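The Woman Who Keeps Suksawat's Old Computers Alive

Chanida Wongsuwan is late to her own interview, and when she arrives she is carrying a desktop tower under one arm like a disobedient dog. It came from a dentist's office. The dentist has been told it is dead by two different people and wants to hear it from a third.

"They always bring it to me last," she says. "First they ask the nephew. Then they ask the store that sold it. I get it with a sticky note on the side and half the screws missing."

Suksawat, her repair shop, sits between a dry cleaner and a place that sells only vacuum bags. She opened it with 2,000 dollars, a soldering iron and a sign painter who misjudged the width of the window. The last letter is on the door. She says customers have learned to read around the corner.

What she fixes, mostly, is the kind of machine other shops won't write a ticket for. Office desktops, school desktops, the beige thing that runs the bowling alley. Her oldest regular is Zbigniew Urbańczyk, who does his bookkeeping on a tower he has upgraded one part at a time until only the power button is original. He regards this as thrift. Chanida has seen the receipts and has another word for it.

I ask what goes wrong with them.

"Dust," she says. "Then memory that's worked itself halfway out of the slot. Then people who watched a video."

The video people are a sore subject. They arrive with a processor in a sandwich bag and a story that begins "I was only going to change the paste." She doesn't lecture them. She does charge them for what she calls a listening fee, although it appears on the invoice as diagnostics.

Her own method is slow enough to be irritating to watch. The side panel comes off and she does nothing at all for a minute, hands in her lap. Then the cooler comes off, the old paste gets wiped away, and she looks at the socket for a good while longer.

"Everybody wants to go straight for the lever," she says. "Leave the lever alone. Look at the corners first, see what's holding the bracket down. If a screw is loose you want to know before you start pushing on things."

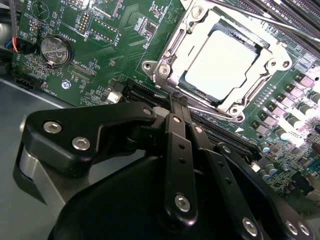

A processor in its socket, with the retention lever along one edge of the bracket and the memory slots beyond.

She learned this from Thongchai Saengthong, who ran a TV repair counter and took her on when she was in high school. He had no patience for computers and believed they would pass. His wife Jintana handled the money, and it was Jintana who taught her the part of the trade she uses most.

"Jintana could tell someone their television was finished and they'd thank her," Chanida says. "They'd buy a radio on the way out. I've been trying to do that voice for years. Mine comes out like a funeral home."

The back room holds the spares, which are sorted by a system she describes as "by feel." There are margarine tubs of screws, a drawer marked 32 that turns out to have nothing to do with its contents, and a shelf of motherboards she won't sell because she might need a part off one. I ask when she last did.

"August," she says, with some dignity.

She has been asked to move with the times. A chain called Carkport offered to put her behind a counter at the mall, in a polo shirt, replacing phone screens. She went for the interview. They gave her a quiz about teamwork and a coffee, and she says the coffee was good.

I ask whether she ever tells a customer to just buy a new one.

"All the time. They get offended." She thinks about it. "It's the desktop they wrote their divorce letters on, or the kids' homework is in there. You say three hundred dollars for a new one and they look at you like you suggested it for Grandma."

By this point the dentist's tower is open on the bench. She unplugs a memory stick, breathes on nothing, touches nothing else, and pushes it back in until both ends click. She presses the power button. The fan turns over, something beeps once, and the opening screen comes up on the shop monitor.

"So that was it?" I ask.

"That was it."

"What do you charge for that?"

She is already writing on the sticky note, and covers it with her hand.

Suksawat is open until 6 p.m. and closed for lunch whenever the dry cleaner is. Bring the power cord.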